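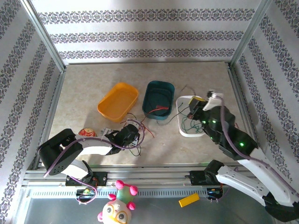

Jirkberg
Decorator and weekend course teacher, Jillham

How to hang banded wallpaper so the lines meet in the corners

Paper with bands running across the wall is harder than paper with stripes going down. With a small mistake in height, the eye finds it at once, and it finds it in the corner. I have papered many small rooms and alcoves in Jillham, most of them in old houses, and I will explain the way I work.

You need a long level, a plumb line, a pencil, a wide brush, a sharp knife with spare blades, a bucket and a paste that suits your paper. I use Bondach, but any paste that lets you slide the sheet for a few minutes is good.

1. Check the room first. My own house is from 1922 and the ceiling drops almost a finger from one side to the other. If you follow such a ceiling, your bands will slope. Follow the level instead.

2. Draw one level line on all the walls, at the height where the edge of a main band will be. Start in the middle of the back wall and go out to both sides. When you come to the corner, carry the line around it with the level. Do not measure again from the floor.

3. Cut the first sheet with 5 cm extra at top and bottom. Put it on the wall dry and mark which point of the pattern sits on your line. Cut all other sheets to match this one.

4. Wipe the wall, paste and hang the first sheet in the centre of the back wall. Work towards the corners. My last alcove was 1420 mm wide, so I had one full sheet in the centre and a narrower piece at each side.

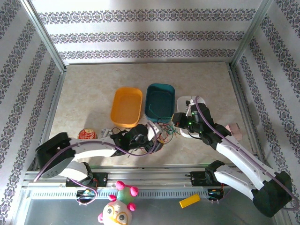
Can I fold one full sheet around an inside corner?
Only if the corner is perfectly straight, and it almost never is. Cut the sheet so that 1 cm goes around, then hang the other part over it on the next wall.

5. Before you hang that next part, drop the plumb line again. The new edge must be vertical, and the bands must sit on the pencil line. If the two do not agree, trust the pencil line and trim the overlap — a small difference in the overlap is hard to see on a busy pattern.

6. Brush from the centre of the sheet to the edges. Clean the paste from the seams with a damp sponge, and change the water often. Dried paste leaves a shine on dark colours.

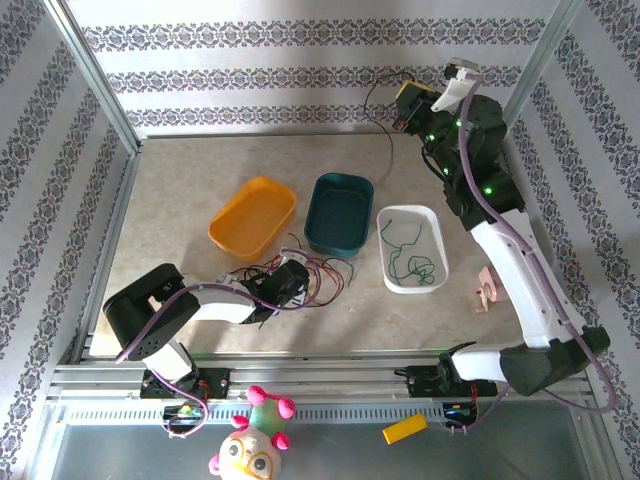 Page last changed: November

7. Trim top and bottom when the sheet is still damp but not soaking. Change the blade after every second sheet. A dull blade tears the paper, and the tear always goes into the pattern.

8. Keep the windows closed overnight. Small bubbles usually go flat as the paste dries. If one is still there on the second day, prick it with a pin and press it with a cloth.

Keep one offcut for repairs, and write the batch number on the back.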